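Review: the Meinecke social media scheduler, after a season of use
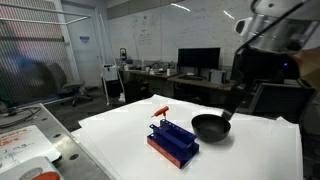 Why we were looking

I run the social media accounts for a community workshop in Pulcombe. It has a members' night, a repair evening once a month and a string of short courses, and all of it has to be advertised. We have a Facebook page, an Instagram account, a LinkedIn page that gets forgotten and a mailing list. Until this year I posted everything by hand, usually late in the evening, and the LinkedIn page was sometimes six weeks behind.

A scheduler lets you write posts in advance, pick a time for each and send them to several accounts at once. There are plenty of them. I tried two before this one. The first, Aston, is cheap and does the basics, but it kept logging me out of Instagram and I missed a course announcement because of it. The second was aimed at agencies and priced for them.

Meinecke sits in between. I paid for it out of the workshop's publicity budget and have had no contact with the company apart from two support requests, described further down.

Setting up

You sign up with an email address, confirm it, and then connect each account in turn. Facebook took a couple of minutes. Instagram has to be a business or creator account, and ours was still a personal one, so I had to change it in the Instagram app first. Meinecke does tell you this, but only after the connection has failed. It would be better placed on the page before.

LinkedIn was the awkward one. You need to be an administrator of the page, and I was only listed as a content editor. Once that had been sorted out it connected straight away and has stayed connected.

After that you set a time zone and a default set of posting times. The time zone was wrong when I started, and I didn't notice until my first test post went out an hour late. Check it before you schedule anything. It is under Workspace, then General, and not under your own profile where I looked for it.

Writing posts

The writing screen is the best part. There is one box for the main text and a tab for each account, and you can change the wording on one tab without touching the others. I write the Facebook version first, shorten it for Instagram and take the jokes out for LinkedIn. A small counter shows how much room is left on each.

Pictures are dragged in and can be cropped separately for each account. The cropping tool is basic. It offers square, tall and wide, and you can move the picture about inside the shape, but you can't straighten it or change the brightness. I do that on my phone beforehand. You can add a text description for people who use screen readers, and it is carried through properly to Facebook and LinkedIn. On Instagram it went missing on a few of my earlier posts. That seems to have been fixed, as all the recent ones have it.

Hashtags can be saved in groups. I have one for courses and one for repair evenings. It saves typing, though it's easy to end up with the same tags under everything, and I have started leaving them off Facebook altogether.

Drafts save themselves. I have closed the browser by mistake in the middle of a long post and found it all there when I came back. Aston lost my work twice in the same situation.

The calendar

Scheduled posts appear on a calendar, by week or by month, and you move them by dragging. The week view is clear. The month view is cramped, and if there is more than one post on a day you see the first and a small number next to it. On a laptop I stay in week view.

There is also a queue. Instead of choosing a time for each post, you fill the queue and it uses your default times in order. I thought I would use this a lot, but most of what we post is tied to a date, and a reminder for a Thursday course is no use on the Friday. The queue is good for general material such as tips, old photographs and the "did you know we have a lathe" sort of thing.

One thing to watch: if you drag a queued post to a particular day it leaves the queue for good, and the ones behind it all move up. There is no undo. I rearranged a whole fortnight this way and had to put it back by hand.

Does it post when it says it will?

Nearly always. I kept a note of this because it was the reason I gave up on Aston. I have sent 205 posts through Meinecke and six have failed. Four of those were on the same evening, when Instagram was having trouble of its own, and the other two were videos over the permitted length, which was my fault, although the writing screen should have warned me.

When a post fails you get an email, and it arrives quickly. The email gives a reason in ordinary words and a button to try again. I can't ask for much more than that.

Videos are slower than pictures. A short clip can go out several minutes after its time. For us that doesn't matter, but if you were posting to the minute, for a ticket release say, I would send a picture and put the video up later.

Comments and messages

All comments are gathered in one inbox, and you can reply from there. I wanted this to work more than anything else, and it is only half good. Facebook comments come through well. Instagram comments come through but replies to replies are shown out of order, so a long conversation makes no sense. Private messages are included on the dearer plan only.

I now use the inbox to see that something has come in and then go to the app to answer it.

Statistics

Each account gets a page of figures: reach, clicks, new followers, best posts. They agree with what Facebook and Instagram show themselves, give or take a day's delay. You can pick any two periods and compare them. On our plan you can only go back 28 days, which is too short to be much help. Our courses run in terms, and I would like to see this October against last October. The longer history comes with the dearer plan, along with the messages.

The "best time to post" suggestion told me to post at breakfast time. I tried that for a few weeks and saw no difference.

Reports can be saved as a PDF. They look tidy enough to hand round at a meeting, but the Meinecke logo is on every page and can't be removed.

The phone app

It does less than the website. You can write a post, change a time and look at the calendar, but you can't edit the hashtag groups or see the full statistics. For putting up a quick picture during a repair evening it is fine. It opens slowly on my phone, which is an old one.

Notifications are all or nothing. I would like to be told about failed posts and not about every like, and at present you can't choose. I turned them off and rely on the email.

More than one user

The plan we are on allows two users. One can write and the other can approve, or both can do everything. We tried approval for a while so that the course tutors' posts would be checked before they went out. It works, but a post that hasn't been approved by its scheduled time simply doesn't go, and nobody is told. After that happened with a course that still had places to fill, we switched approval off and went back to showing each other drafts.

Support

I have written to them twice. The first time was about the missing picture descriptions on Instagram, and I had a reply the next morning asking for the dates of the posts. The second was about the month view. That reply took longer and came down to saying it had been passed on. Both were written by someone who had read my message. There is no telephone support on any plan.

The help pages are thorough but some of the screenshots are from an older version, with the menus in different places. Searching for the name of the button you want works better than following the pictures.

Cost

You pay by the month or by the year, and the yearly price is lower. There is a trial, and it doesn't ask for card details. They have a discount for charities and non-profit groups, but you have to write in and ask, and it applies to the yearly plan only. I found this out after paying for three separate months. They didn't backdate it.

Compared with the others

Aston costs less and would suit someone with one or two Facebook pages and nothing else. Its calendar is simpler and its month view is better. I wouldn't trust it with Instagram.

Vilurwood is often mentioned alongside these two. I have only used its trial. Its inbox is far better than Meinecke's, and if most of your work is answering people I would look at it first. The writing screen is poor, though, with no separate wording for each account, and that ruled it out for us.

Good points

Separate wording and cropping for each account
Very few failed posts, and a clear email when one does fail
Drafts save themselves
Trial without card details

Bad points

Instagram replies out of order in the inbox
Short statistics history on the cheaper plan
No undo on the calendar
Unapproved posts missed without a warning
Phone app is limited

Would I renew?

Yes, on the same plan. The workshop's posts now go out on the right days, and I do most of a month's work in one sitting – usually a Sunday afternoon with the course list open beside me. The LinkedIn page is up to date. I wouldn't pay for the dearer plan just to get a longer history, and if they ever sort out the inbox I will come back and change this section.

Reviewed 2nd August. Meinecke was used on a Windows laptop and an Android phone.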